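Project notebook – Lirkix inclusion program, December

Entry 1. Grant reporting
The interim report to the Dlamini Fund was submitted at 4:40 p.m. Of the 1,000 program booklets printed, 900 have gone out to partner schools. The rest are held for the spring training. The Fund has asked for a short note on how youth leaders are chosen; a draft is in the shared folder.

Entry 2. Peer mentor workshop
The workshop at Goron Hall had 40 places, all taken. The unit on daily living skills covered clothing care and packing for an overnight trip. Mentors asked for more time on giving directions in plain language – this will be added to the outline.

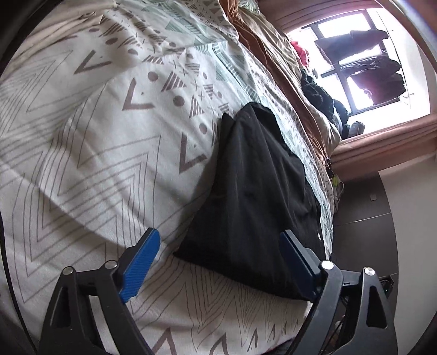 Entry 3. Open items
Captions for video 2 are still with Flominum. The large-print booklet needs a second proof before it is released. Colleagues are asked to record changes to the consent form in this notebook and to initial them.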